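Notebook, dish rack bench
December, started 7:40 in the morning
Elli Kiiskinen

Coffee in hand, writing this up before I lose the thread. Syahrul asked me to keep the rambling in the shared notebook instead of on sticky notes, so you're all getting it now!
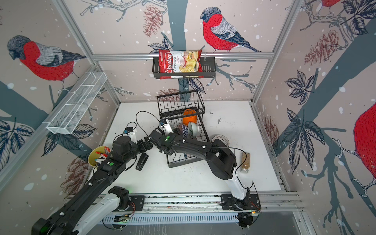
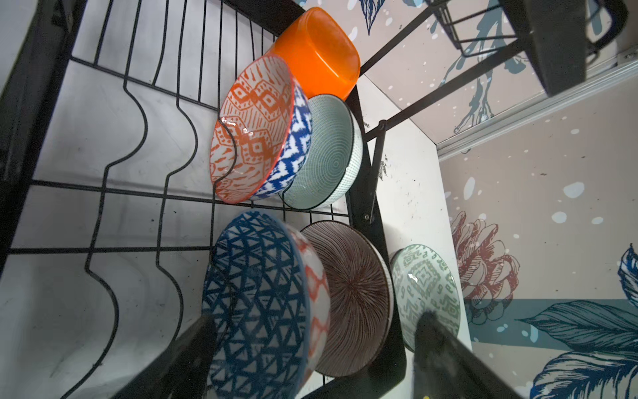
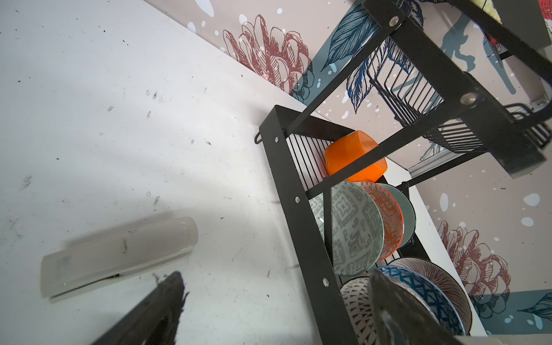 So, the question I've been chewing on is whether the policy uses the wrist cameras for the last bit of the approach, or whether it mostly steers by the fixed view and just rides the wrist images along for comfort. I've wanted to know this ever since the Wiriya runs, where we changed the wrist camera exposure by accident and the success rate barely moved. That should have worried us more than it did. Look at how different the views are, though. From the fixed camera you get both arms, the rail, the jar of seeds, the bullfinches, the whole neighborhood, and the bowls are tiny. From the wrist, with the rack full, you get seven bowls on edge in two rows and a pair of blurry black fingers, and in the close view the rims overlap so much that the orange-red diamond one is only a narrow slice. If I were picking up a bowl by its rim I know which picture I'd want. The policy isn't me, sadly.

The method (Surachet's idea, I just did the typing) is to swap camera streams at test time. We take a trained checkpoint, leave it completely alone, and in the last stretch before contact we feed it a stale wrist frame, frozen at the moment the gripper crosses a set height over the rack. Fixed view stays live. Then the reverse, wrist live and fixed view frozen. Then both live, as the baseline. Everything else is the same, same seed, same starting poses as near as I can put them back by hand with the printed overlay.

20 trials per condition, 100 demos behind the checkpoint, the December set. I know 20 is thin. Maxine has already told me 20 is thin, twice, once in the elevator.

Results, by grasp on the first try:

both live: 17 of 20
wrist frozen: 12 of 20
fixed frozen: 17 of 20

I did not expect the last one to tie the baseline! So in the last stretch it can do without the fixed camera, at least on this rack and with these bowls. And the drop with the wrist frozen says it really is looking, which is nice, because I had half convinced myself of the opposite and had a grumpy paragraph drafted.

Now the part that bugs me. Of the misses with the wrist frozen, most were not sideways misses. They were depth misses, the fingers came down in the right slot and closed too high, over the rim. Sideways it was fine even with stale images, probably from the slots themselves being so regular (those wavy dividers are a gift, it has learned where a bowl can be). Depth it can't get from the slots. Different bowl, different height, same slot. I'd like to test that properly with two bowls that have the same pattern and different sizes, and I don't think we own such a pair. Štěpánka, you had some from Skarberg in the other cabinet? If not I'll go shopping.

Second bug, smaller. Freezing a frame is a weird input. The policy takes a short history, and a history with identical frames in it basically never happens in training while the arm is moving. So part of the drop might be the policy getting spooked and not the missing information. Surachet suggested replaying a wrist stream from some other successful trial, so it moves like a real one but is about the wrong bowl. I love this and I hate it, because if it starts chasing a bowl that isn't there we could put a finger into the wire. Going to run it with the force limit turned down and my hand on the stop.

Third thing, before I forget. Crumbs. There are dark specks all over the white surface and they show up in the wrist view just as clearly as they do in the fixed one. I do NOT want the table wiped in the middle of a comparison. If it gets wiped, it gets wiped between conditions and it goes in the log, please. I reran the baseline at the end of the session as well, to be safe, and it came out at 17 again, so I'm not losing sleep over it.

Config is on the Osiswood drive in the swap folder, with the freeze height in the header. I changed the height once, early on, and threw away everything before the change. Those trials aren't in the numbers.

To do:
- replay condition (slow, low force)
- same pattern bowls, two sizes
- log gripper height at closing, not only success or fail, what was I thinking
- ask Tromonthorpe if their rig can run the same swap, theirs has a different rack

Stopping here, the left gripper needs its pads looked at and I'm hungry.

Comments

Maxine Pirihi
Still thin! But I'd believe the depth thing with the closing heights in front of me. Can you pull those out of the joint logs for the old trials, or were they only saved at low rate?

Elli Kiiskinen
Low rate, but I think it's enough to tell high from low. Will try after lunch.

Štěpánka Kadlec
The Skarberg bowls are two sizes, yes, plain gray though. Does the pattern matter if they match each other? They're on the top shelf, behind the scale.

Surachet Nakpan
For the replay, pick a donor trial from the same row of the rack first. Wrong row is a much bigger lie and I'd save it for last.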